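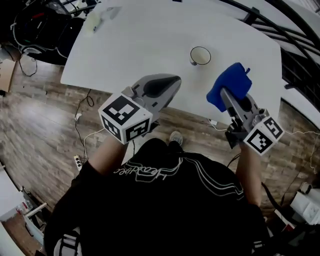
I've been running the Sunura hand grippers for two seasons now (second pair, the first went back to Mananport for new springs) and the thing I get asked most is how to look after the tag cubes. Wipe them dry, please, no spray! Each gripper has its own white cube with the black-and-white square tags, up near the handle on the left one, and a greasy thumbprint on a tag is enough to make tracking jump. I clean mine every 200 grasps. Soft stuff like that blue cloth in the right jaws is what I use for checking grip, because a worn pad lets fabric slide long before it drops a cup.

Pads come in packs of 6 and cost $18. Swap left and right together, then rerun the open/close calibration, and give the cable a bit of slack before you start, or it tugs on your wrist all day. Hala Azar at Vestmont sent me a firmer pad to try and I love it for cups – bit too stiff for cloth though. Spare cubes are back in stock in February.

Share 18
Comments 6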